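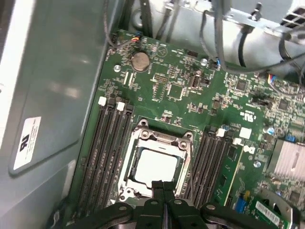

Gripper loses hold signal above open CPU socket, arm does not retract

Our facility operates a small disassembly cell for retired servers, and we request advice regarding a recurring fault. The arm moves to its approach position over the processor, with the two fingers close together and pointed at the socket, and the controller then drops the gripper signal and halts all motion. The load frame is already lifted at this stage, so any drift would bring the fingers into contact with the processor or the socket beneath it. The fault code is 573. It has occurred 4 times in July, always at the same waypoint. Restarting the controller clears the code, but the arm then attempts to return home by the shortest path, which passes low across the memory slots. One latch has been broken in this manner. Has any member established a safe recovery procedure?
Trevor Robichaud, Sultthorpe

Please do not restart the controller while the arm is inside a chassis. Engage the emergency stop, follow your site's lockout rules, and have a trained person release the brakes with the arm supported by a second person. Raise it straight up until it clears the chassis walls — only then restore power. As the fault always appears at one waypoint, inspect the gripper cable at the wrist for strain in that exact pose. We replaced ours at Stodness and the fault did not return. A retract waypoint directly above the socket should also be added to the recovery program.
Mélanie Cormier

Same code here. Slowed the approach to 20 percent and it has been fine so far. Cause not known.
Clokthorpe Bench 2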